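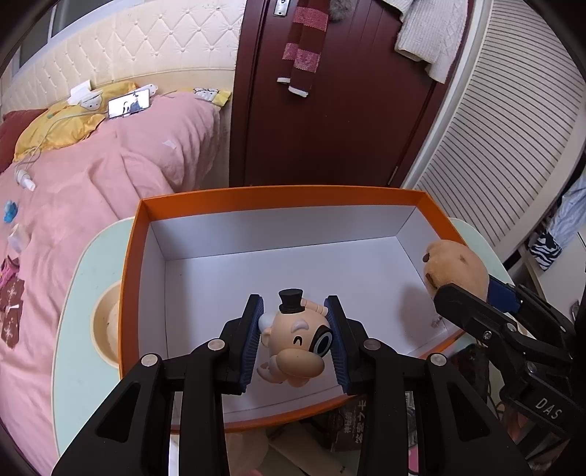
Our boating club at Veltthorpe has 20 members who come to every meeting and many more who pay the fee and stay at home. I joined eight years ago, when my English was weaker than now, and I learned the names for ropes and knots from people who were patient with me. For this reason I care how we teach the beginners. I think we teach them too much on paper. The right-of-way rules, for instance, are easier to understand when you move things with your hands. Any small objects will do. A little figurine with a top hat can be the sailboat, an orange cardboard box can be the pier, and after a few minutes of pushing the first across a table toward the second, a new member knows who must give way and who must hold the course. The same person can read the chapter three times and still be afraid at the first crossing.

Wojciech Jakubowski, who leads our classes, does not agree with me. He says that the book must come first, because the examination is written and the inspector does not ask anyone to play with toys. I respect this opinion. He has prepared more students than I ever will. But I have also been on the water at Sokthorpe with people who passed with high marks, and some of them could not say which side of the channel we should be on when we were coming home.

The club in Stultville changed its course last November. They kept the book, but the first two evenings are now spent at tables and at the dock, with no reading at all. Yabsira Fikre invited me to watch one of these evenings. The students made mistakes loudly and corrected each other, and I did not see anyone looking at the clock. I would like us to try the same thing for one season.

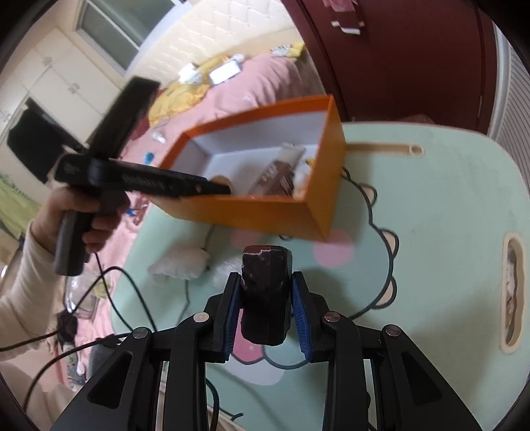 The question of money

Some members will say that we cannot pay for a new course. We have 3,000 dollars in the training fund, and the plan I gave to the board would use 1,000 of it, mostly for dock time and for repairs to the Górecki, our old training boat. I would prefer to spend it on this than on another set of printed manuals, which become out of date in the cupboard.

The board will discuss the plan on 6th July. If you have taught a class, or if you took one and forgot most of it by the next spring, please come and speak. Those who cannot come may leave a written note at the clubhouse desk.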